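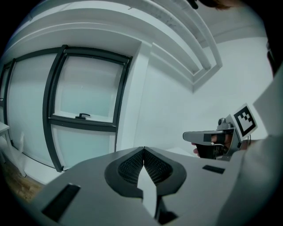 Reference > Everyday Objects > Handle

A handle is the part of an object made to be held, pulled, turned or carried by the hand. Handles are among the oldest and most widespread things people make, and they turn up on tools, doors, cups, bags, drawers, brooms and pans in an astonishing range of shapes. Some are added to an object as a separate piece, while others grow straight out of its body. In tools meant to be held in one hand, such as the one held at the right of the picture, the handle decides where the fingers go and so has a say in which way the working end points. Study of the subject draws on craft history, anatomy, archaeology and plain kitchen experience, and it rewards anyone willing to pick things up and feel the difference.

Contents Origins Grips Main types Materials Fitting and repair Collections See also

Origins

The earliest stone tools had no handles at all. They were gripped directly, and many sit so well in the palm that modern visitors to handling sessions at museums are startled by how comfortable they are. The great change came with hafting, the joining of a stone head to a shaft of wood, bone or antler. A hafted axe swings in a wider arc than a bare stone, strikes harder, and keeps the knuckles well away from the blow. Early makers used plant fiber, sinew, resin and tar to hold the parts together, often two or more of these at once. Working out a glue that would survive repeated pounding was a remarkable piece of chemistry for people with a fire and very little else!

Pottery brought a second wave. Lugs, small lumps of clay pierced for a cord, came first in many regions, and looped handles followed. A potter who pulls a handle today, drawing a wet strip of clay down through the hand until it thins and curves, is using a very old method that is still a pleasure to watch.

Grips

Handles are usually grouped by the grip they invite. In a power grip the fingers wrap around the object and press it into the palm, as with a hammer. In a precision grip the thumb and fingertips do the work, as with a pencil or a small paintbrush. A hook grip uses the curled fingers alone, with the thumb taking little part, and is how most people carry a suitcase.

Many objects ask for more than one. A kitchen knife may be held far back for chopping and pinched near the blade for fine slicing, and a good knife handle allows both without a ridge in the wrong place. A garden spade is better still as a lesson: one hand holds the top while the other slides along the shaft, changing its grip with every load.

Main types

The straight handle, or shaft, is the simplest form and the easiest to replace. Its cross section matters a great deal. A round shaft turns freely in the hand, which suits a broom, while an oval one tells the user which way the head is facing, which suits an axe.

The loop handle is found on mugs, jugs and baskets. Bail handles are a swinging version, fixed at two points and able to fold flat, and are common on buckets. Knobs are gripped from the front and are most familiar on drawers and doors. Lever handles can be worked with an elbow or a forearm – a real kindness when the arms are full or the hands are sore.

The D-handle, seen on spades and forks, gives the whole hand a crossbar to push against. The T-handle does a similar job and was long preferred in some districts, where loyalty to one form over the other could be fierce.

Materials

Wood remains a favorite. Ash and hickory bend a little under shock and spare the wrists, boxwood takes fine detail, and beech is cheap and steady. Horn, bone, leather, cork, metal and rubber all have long histories too. Leather handles built from stacked washers are especially handsome, darkening with years of use. Metal is strong but passes heat and cold quickly, so pan makers often use hollow or forked handles to slow the warmth down.

Fitting and repair

A loose axe head is traditionally secured with a wedge driven into a slot in the end of the shaft. The spreading wood fills the eye of the head and locks it in place. Soaking the head in water tightens it for a while, but the wood shrinks again as it dries and the trouble comes back. Cup handles are far harder to mend, and old repairs with metal rivets or wrapped cane are now admired in their own right.

Collections

The Ackermann collection in Sotaneck holds almost 2000 handles, many of them without the objects they once belonged to. It began with 600 pieces bought from a closed turning shop called Brota, whose sample boards can still be seen. Sieglinde Fröhlich wrote its first printed guide, Kultero, which illustrates 168 of the finest examples at full size so that readers can lay a hand on the page and compare. A touching room with 20 door handles mounted at different heights is open on Sunday afternoons.

See also: Hafting – Knob – Lever – Pottery – Tang (tools)

Filed under: Household objects | Hand tools | Craft history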